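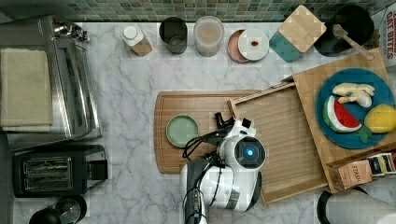
Spent the evening on vermouth again. I had two bottles open, the Brero and the Stukeler, and I wanted to know why the same Manhattan comes out sharp with one and soft with the other. I used the same rye both times, two parts to one, two dashes of bitters, and stirred each for the same length of time.

The Brero is sweeter at first but finishes bitter, a bit like orange pith. The Stukeler has more vanilla and falls flat once the ice starts to melt. I had expected to like it more. It was also the more expensive bottle, bought in December from Gilchrist, and I may have let it sit open too long before it went in the fridge. I should write the opening date on the label from now on.

Igor Hájek wrote back about the Negroni question. He thinks equal parts only works with a strong gin and that I should try a little more gin before blaming the vermouth. He makes his with Flakon, which I have never had. The shop lists it but was out of stock when I called.

Third drink was a small one with both vermouths mixed half and half. Better than either. I wrote it on card 81 and left the name blank.

There is around 300 ml of the Brero left. Rye is nearly gone. Need lemons too, and a new strainer, the spring on the old one keeps slipping off. In bed by 11:30.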